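Laundry and Garment Care Assistant – Part-time, Drellness Community Services

Posted February by the People and Culture Office, Drellness

Drellness Community Services invites applications for the position of Laundry and Garment Care Assistant at its Pettigrew residence. The residence is home to 77 people, and clothing is washed, folded and returned to each room on the day it is collected. There are 2 positions available.

The successful applicants will sort incoming clothing by colour and fabric, fold shirts and T-shirts to the house standard, mend loose buttons and hems, and keep the labelling register up to date. Garments arrive in all conditions, and a good deal of the work lies in shaking out and smoothing items before they can be folded. Applicants should be comfortable standing for most of a shift and lifting full bags with a trolley.

Previous experience in a laundry, hotel or clothing shop is an asset but is not required. Training is provided over the first four shifts at the Jormont Street site. Shifts begin at 7:30 a.m. and finish at 1:00 p.m.

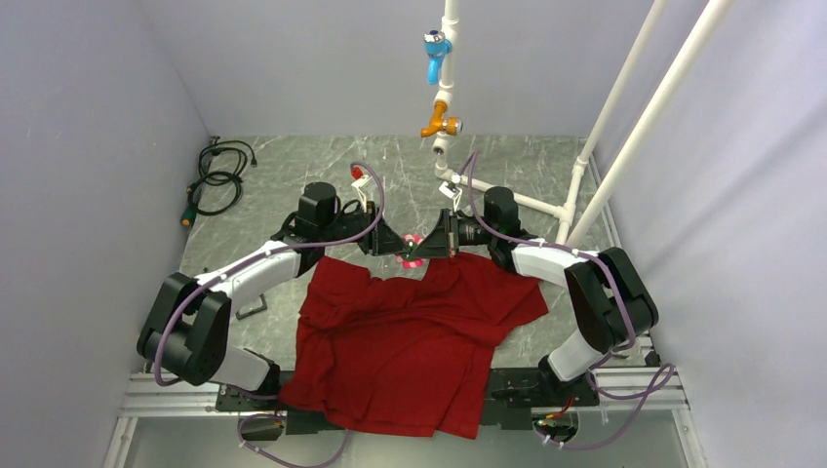

Applicants selected for interview will be asked to complete a short practical exercise – sorting and folding a mixed load of everyday clothing. Neatness and care will be given more weight than speed.

Please send a résumé and covering letter to the People and Culture Office, Drellness Community Services, 167 Prinder Road, quoting competition number 828. Only those selected for interview will be contacted.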